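Tracing a gripper that closes early in simulation

Applies to: Torkgate 9 and later, single-arm tabletop tasks with a marker on the wrist.

Symptom. The arm approaches the table along a sensible path, then the fingers close before they reach the commanded grasp height. The log reports a completed grasp. The lift follows with nothing held, and the episode is scored as a drop. On our Himby task set this accounted for 678 failures in 2,603 episodes, all of them filed under "object slipped" until the logs were read properly.

The fault lies in how contact is reported, and changing the friction or the grip force will not cure it. Several people on the project tried both first. If you have altered either value, put it back before you start, or the later checks will mean very little.

Before you begin

You need a failed episode with its seed, the contact log for that episode, and write access to the task configuration. Switch off automatic retries. With retries on, the log is overwritten at the second attempt and the first contact is lost.

Step 1. Replay the episode

Load the seed and run at one tenth speed with physics substeps set to the same value as the original run. Do not raise the substep count to get a smoother replay. It changes the contact order, and the fault may not appear.

Pause when the gripper state changes from OPEN to CLOSING. Write down the simulation time and the height of the finger tips above the tabletop.

Step 2. Find the contact that triggered the close

Open the contact log and go to the time you wrote down. Look for the last entry before the state change in which one body belongs to the gripper. Each entry gives two body names, a force and a link index.

In a healthy run the link index is that of a finger pad. In the faulty runs it is the rod between the wrist and the fingers. The grasp trigger listens to the whole gripper group, so a light touch anywhere along the rod counts as contact at the fingers.
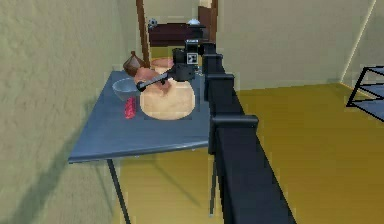
Crowded tables make this much more likely. When objects are piled on or close against one another and the approach is slanted, the rod can pass over a neighbour on its way to the target. Tasks with a single object in the middle of the table almost never show the fault, so our acceptance tests passed.

Step 3. Check the collision shapes

Turn on the collision overlay and compare it with the visible mesh. The Delusum importer wraps irregular objects in a convex hull by default. A lumpy item then gets a solid envelope that fills its hollows, and the rod can register contact while there is still a clear gap on screen.

If the hull stands well clear of the mesh, re-import that object with decomposition turned on. Leave boxes, cans and other plain shapes as they are. Decomposing everything slowed our runs badly and fixed nothing further.

Step 4. Restrict the trigger

In the task configuration, find the entry grasp_trigger_links. Replace the group name with the two finger pad links. Then set trigger_mode to BOTH so that a touch on one pad alone does not start the close.

Do not remove the rod from the collision group. It must still collide with objects, otherwise it will pass through them and the planner will learn paths that a real arm cannot follow.

Step 5. Add a stop for rod contact

Rod contact should now raise its own event. Map it to HOLD, with the code ROD_TOUCH, and have the planner back off along the approach line before it tries again. We first mapped it to a warning only. The arm carried on pushing and swept objects off the table in a good share of the runs, and the drop count barely moved.

Step 6. Run the regression set

Run 400 episodes using the failed seeds. Check three things in the results: no CLOSING state without contact on both pads, every ROD_TOUCH followed by a HOLD, and no increase in time-outs. A few more time-outs on very full tables are to be expected, as the planner may run out of approach angles.

Known limits

The marker on the wrist gives pose only, and the arm has no means of sensing rod contact outside simulation. On the Major cell the same condition has to be caught through joint torque, with a threshold set separately for each approach speed. Do not copy the simulated force threshold across. It is far too low, and the cell will stop on its own cable drag.

Old episodes keep their original labels. To correct them, run the relabel script with the contact logs in the same folder. Episodes without a contact log are skipped and listed at the end of the output.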